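Zurico Program, Progress Report to the Ofori Fund
Section 3: Open Day at the Graltdale Site

The open day planned under the second work package was held in August at the Graltdale site. Wenjie Yuan led the event and was responsible for the demonstration schedule. Attendance was limited to 18 guests, in line with the safety plan agreed with Zumska, our host partner.

Guests were received at the tabletop station, where staff explained how the wrist camera is used to view the work surface at close range.

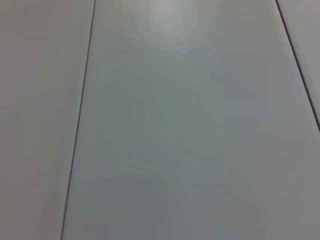 A short talk on calibration followed. Several guests asked how the system copes with glare and with seams between boards, and a written answer will be sent to all who attended.

The main demonstration concerned the handling of household items. The task set for the robot was to place a bun in a woven basket. 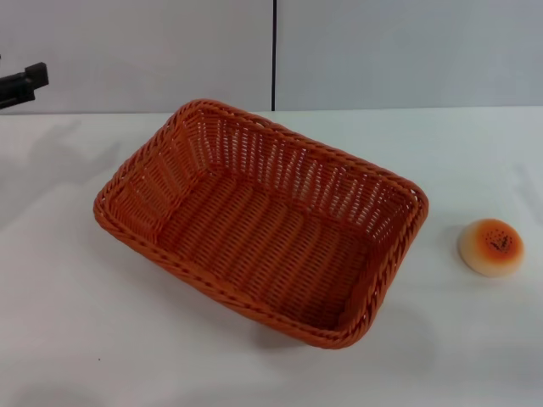
Discussion then turned to the next reporting period. Guests from the care sector asked for a wider range of items and for longer sessions at the station. We propose to hold 2 further open days at Graltdale, each limited to 16 guests, and to cover the added cost from the existing outreach budget. The Fund's approval of this change is requested.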